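Progress report: site power and portable transformer replacement, Drutthorpe works
To: Junpei Fujimoto
Period covered: since the November update

Hi Junpei,

You asked for something longer than my usual three-line email this time, so get a coffee. I've gone through the work in the order it's on the funding sheet, apart from the paint shop, which I've moved up because it's the bit I know you'll ask about first.

Paint shop

The new wall-mounted isolation transformer is in and energized. We landed it on the north wall next to the old fuse box, about shoulder height, with enough room under it to get the conduit bender in (that was a lesson from the last one). It feeds the four bench circuits and the drying rack fans, and nothing else. I was asked twice by the painters if they could hang the compressor off it too and I said no twice. The compressor has its own feed coming out of your second payment and I'd like to keep it that way.

The primary taps were set for the wrong voltage when it arrived. It took me half a morning to spot, mostly because I'd convinced myself my meter was at fault and went off to borrow another one. Moved the links, checked it again with no load and then with all the fans going, and the secondary now sits where it should. I've written the tap setting in marker on the inside of the cover. I've also put it on the single-line drawing, revision C, so please throw away revision B if you printed it.

One thing still open: the hum. It's a normal transformer hum, but the wall it's on is thin and the office is on the other side. I've ordered rubber isolation pads and a short length of flexible conduit for the last stretch, which should take most of it away. Cost is small and it fits inside the sundries line.

Portable units

This was the bigger half of the money. The plan you signed off was to retire the old portable transformers from the tool crib and replace them with sealed units that can take getting rained on in the yard. The first batch came from Prallerden and they're good. Heavier than the old ones, and I've heard plenty about that, but the handles are wide enough for gloves and the thermal cutout resets by itself once the thing cools down. The old ones had a button on the bottom that everybody hit with a screwdriver.

I tested every unit before it went on the shelf: insulation resistance, ground continuity, output under load, and a soak at the tool rating with a heater bank until the cutout went. Two of them tripped early. I sent both back and Prallerden swapped them without a fight, though they did want the test sheets, so I was glad I had them. Replacements are here and have passed.

The second batch is late. I was promised it before the end of last month, then the start of this one, and now they're saying the cores are in but the enclosures aren't. I don't love it. In the meantime I've kept the best of the old units in service with a yellow tag and a weekly look-over, so nobody in the yard is short of a tool. If the enclosures slip again I'd like to talk to you about taking the Bemgate version for the rest of the order. It's the same rating and the sockets match, but the lead is shorter and it costs a bit more per unit. I'd want your okay in writing before I did that because the funding sheet names the supplier.

Ratings and what people plug into them

I want to spend a minute on this one, since it came up at the last review and I gave a pretty poor answer.

The portables have two numbers on the plate. There's what they'll deliver all day long, and there's what they'll deliver for a short burst with a rest after it. The big number is the burst number, and it's the one people read. If you run a pump off a unit at the burst rating and walk away, it'll get hot, trip, cool, come back, trip again, and the pump will have a miserable life. So for tools like grinders and drills that start and stop, we size on the burst number. For lights, fans, pumps and heaters we size on the continuous number. I've made a chart for the crib door with the tools we own down one side and the unit to take down the other. It's one page, large print, and people are really using it! I see them stop and run a finger down it.

I had first planned a training session for this as well. I'd still like to do one, but shorter - fifteen minutes at the start of a shift, by the crib, with a unit open on the bench so they can see what's in it.

Cable and sockets

All the yard sockets on the east side are changed over. The west side is waiting on a lift, which is waiting on the loading dock repair, which as you know is waiting on everything. I've pulled the cable as far as the last junction box and coiled the tail inside a bag so it doesn't fill with grit.

We used 400 feet of the new cable on the east run, against the 400 feet on the estimate, and I'm a little bit proud of that. The west run is down for 200 feet and I think it'll come in over, as the route has to go around the new racking. I'm asking to move money from the contingency to cover the difference and I'll send you the measured length once I've been up on the lift.

Money

Spend is a little under plan at this point, but don't read too much into it, as it's mostly the late batch not having been invoiced. Taking that out, we're close to the line. The items outside the plan so far:

Extra test leads and a heater bank, $800. We had been borrowing a heater bank from Iwasaki every time and driving across town for it. This one stays here.
Replacement breaker for the paint shop feed, $200. The old one had a cracked case and I wasn't going to put a new transformer behind it.

I've left the $1000 contingency alone so far. The west run request would be the first call on it.

Receipts are in the shared folder under the month they were paid, with the supplier's name first. A couple of the early ones are photos of paper receipts and one is a bit crumpled, but you can read the total.

Inrush, and the breaker that kept tripping

You'll remember the grumbling about the breaker in the assembly room. I've got to the bottom of it. When you switch on a transformer it can pull a very big current for a moment, many times what it runs at, and how big depends on where in the cycle you happened to throw the switch. So it would trip on a Monday and be fine the rest of the week and everyone had a theory. The breaker there was a fast type. I've swapped it for one with a slower curve, same rating, and checked that it still clears a fault in time with the cable length we've got. It's been switched on and off more than it deserves since then and it hasn't tripped.

I'd like to check the other rooms for the same thing. It's a short job with a flashlight and a notebook and I don't need any money for it.

Paperwork

The inspection labels are on everything that's gone in. The register is now a spreadsheet and no longer the blue binder, and each unit has its serial number, test date, next test date and where it lives. I've kept the binder too, in case the spreadsheet eats itself.

The old portables can't be scrapped until they've been signed off the asset list, and that needs your signature as well as mine. I've put the form in your tray. They're stacked on a pallet by the back door with their plugs cut off so they can't wander back into use. The copper in them is worth something and I'd suggest that it goes back into the project, but that's your call.

What I need from you

A yes or no on the Bemgate swap if the second batch slips again.
An okay on moving contingency money to the west run, once you've had the length.
Your signature on the disposal form.
A date for the lift, if you have any pull at all with the dock people.

What's next

Pads and flexible conduit in the paint shop as soon as they're delivered. Then the breaker check in the other rooms. Then I'll start on the drawings for the stores building, where the plan is one floor-standing transformer in the corner and short runs off it, in place of portables sitting under every bench. I've paced it out and I think it fits, but the door swings the wrong way for getting it in, so I want to measure properly before I tell anybody it's settled. Enclosure choice will matter more in there than it has so far, as the floor gets hosed down on cleaning days. I'll bring two options to the next review with prices for both.

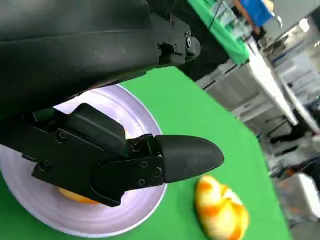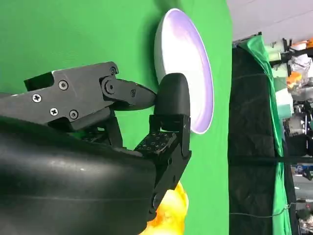
Page last changed: Fri 14 April

Still to be added: the load readings for the paint shop with every circuit running together. I've got them on paper and they need typing up. If you want to see them before then, come by the crib, I'm usually there until the late shift comes on.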